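Budgeting for a second pair of grippers

I finished the equipment plan for the next round of data collection last night and I'm writing it down while I still remember why each number is what it is. Last time I bought things as I needed them and ended up with three kinds of cable and no spare screws.

The short version is that I have $3000 to spend, and it has to cover hardware, storage and whatever breaks. I am not buying an arm this year. I priced one from Oltia in March and the arm itself was within reach, but then came the mounting plate, the controller and the shipping on a crate. The quote got longer every time I asked a question. An arm also needs a room that stays set up, and I work in kitchens and dining rooms where people want to eat at six.

So the money goes to hand-held grippers. I want 2 pairs working by the end of the summer, which means one new pair and repairs to the old one.

Repairs first. The jaw pads wear out faster than anything else. I used to think of them as part of the gripper and now I think of them as a supply, like tape. I set aside money for 50 replacement pads, which sounds like a lot until you divide it by four jaws and a few months of picking up forks. Unnithan sells them loose and in packs. The packs are cheaper per pad but come in one texture only, so I ordered a few loose ones in a softer finish to compare. If the softer ones don't last I'll go back to the packs.

Pivot screws are next. They cost almost nothing, but they loosen, and when one falls out in somebody's kitchen the day is over. I'm buying a bag of them and a small tube of thread locker. I should have done this at the start.

Then storage. I keep two copies of everything - one drive stays at my desk, one goes in a drawer in another room. Drives are the second largest line in the budget after the grippers. I looked at renting space online and the monthly price was fine, but uploading from my apartment would take longer than recording does. I'll look again if I move.

Descombe makes a hard case that fits two grippers with the jaws open. I went back and forth on it. The soft bag I have now works, but I have to close the jaws and pad everything with a towel, and one linkage already has a slight bend. The case is expensive for what it is. I put it on the list and then moved it to the bottom, under "if there is money left."

The part I kept forgetting last time was objects. I assumed that homes come with everything in them, and they do, but I like to have sets I can carry from one place to the next so the same task can be done in different rooms. Wisonico has a cheap tableware bundle that covers bowls and cups. Utensils I buy at the nearest discount store.

I left a tenth of the total unassigned. Last round I didn't, and a dead charger came out of my grocery money.

One thing I still haven't decided is whether to buy for one task at a time or stock up for several. Buying for one task keeps the box small. Stocking up saves trips, but I end up storing things I may never use, and the closet is already full.

For now I'm planning around table clearing and sorting, and the utensil list is the part I've changed the most. My first draft had forks and knives only, all the same metal, and that was too easy a set to be worth the time. Mixing materials and shapes costs very little and gives you much more to work with. Wooden chopsticks and dark see-through plastic spoons in one crisscrossed pile, with a two-compartment holder standing behind them, is a whole task for the price of lunch. I'd put the holder on the list before any of the utensils, and I'd get one with a divider, so there is a choice to make about which side things go in. The rest of the utensil money goes to a second set of everything, kept in a bag in the closet.
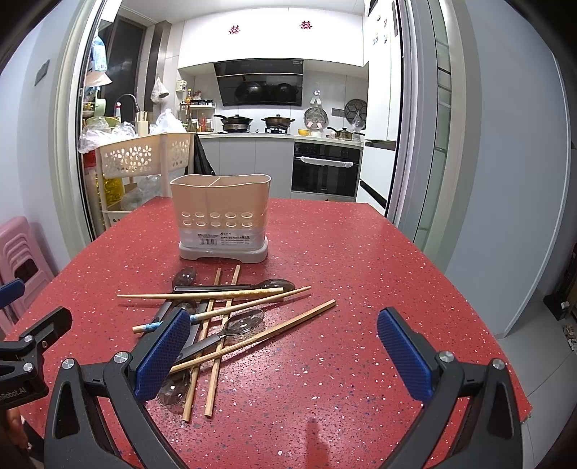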